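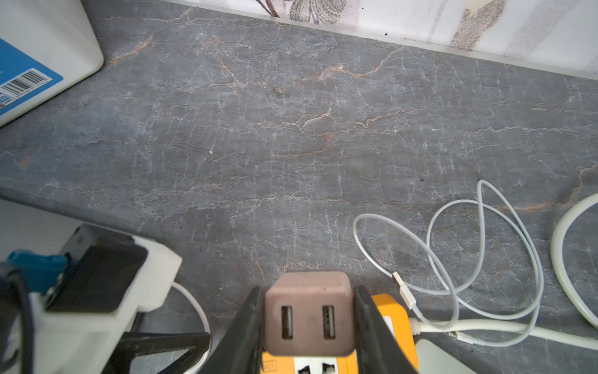 Worktop by the tiled splashback, with the two-port USB charger and the orange power strip.

From: Noeline Halliday
To: Skodari house-maintenance list
Subject: Re: [skodari-house] Marble worktop: seal, and where does charging go?

Tane Lockyer wrote:
> We have had the grey marble in for a couple of years and I am still
> not sure what counts as damage. There are pits here and there and
> some rusty streaks. Is that iron coming out of the stone, or staining
> from us? Also, the power strip lives on the worktop because the
> charger has to go somewhere. Does anyone object to that in principle?
> I would like to reseal before November and only move everything once.

Tane,

Taking the stone first. The orange and tan lines run diagonally with the rest of the pattern, and the white veining branches across them in the same busy way through the middle. That is consistent with colour that belongs to the slab. A spill stain normally has an outline of its own and ignores the veins. I would leave the streaks alone and keep any rust remover well away, as most of them are acidic and will etch marble.

The pits are a separate matter. Run a fingernail over each one. If it catches, clean it out with a soft brush and let the sealer go in. Filling is only worth the trouble where crumbs collect.

The join at the back wants attention before you seal. There are dark marks along the grout where the tiles meet the stone. I can't tell from here whether they are dirt or mould. Scrub with a neutral cleaner and a nylon brush; if they stay put, rake out that line and replace it with a neutral-cure silicone. Acetoxy silicone (the vinegary sort) can mark the marble. Mask the tiles first – the floral print is muted enough that a smear will show.

For the sealer, I used the Trendale penetrating one. Two thin coats, wiped off after 5 minutes each, then 8 hours before anything goes back. Drop some water on it afterwards and see whether the stone darkens.

On the power strip: yes, I object. Sockets lying face up on a worktop will meet a wet cloth sooner or later. Aroha Hapeta put hers on a wall bracket 600 mm along from the sink end and has had no trouble with it. Unplug the strip and clear the white container off the back corner before you start.

Does anyone have a grout rake to lend? Mine is with Miklós.

Noeline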